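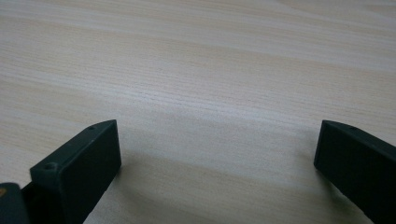
Zastmont Community Kitchen - Programs Office

Progress report to the Marino Fund, period ending July 31, 2011

The evening cooking course is now in its second term. Enrollment stands at 44, against the 100 places we said we would fill by the end of the grant year. Most of the shortfall is in the Thursday group, where the start time of 5:30 turned out to be too early for people coming off day shifts. From September it will start at 6:45. The building is already open then, so there is no added rent.

Ans Desmet rewrote the first four lessons after the spring term. Knife work has moved to week one and bread has moved back to week five. Students had asked for more meals that can be made on one burner, and the new handouts cover soups, rice dishes and eggs. The handout on food storage is still in draft. Ryszard Krajewska is checking the temperatures in it with the county office and expects an answer in August.

Spending is under budget on ingredients and over on equipment. The overrun comes from the second oven, which failed its inspection in June and had to be replaced. We bought a used one from Grillileo, with delivery and hookup included in the price. We are asking to move the unspent ingredient money across to cover it - the total grant would not change. A signed request form is attached.

The Stinutness order for nuts and dried fruit was short twice. They have credited us both times, but the granola lesson had to be put off and will now run in the fall.

Of the students who finished the spring term, 19 returned the survey. The most common complaint was the noise from the exhaust fan. The most common request was a class for parents with children, which we do not have the staff to offer at present. We would like to discuss it when the renewal comes up.

Still open:
Food storage handout
Fan repair quote
Fall schedule in Spanish - translator booked, text not yet sent

The next report will cover August through October.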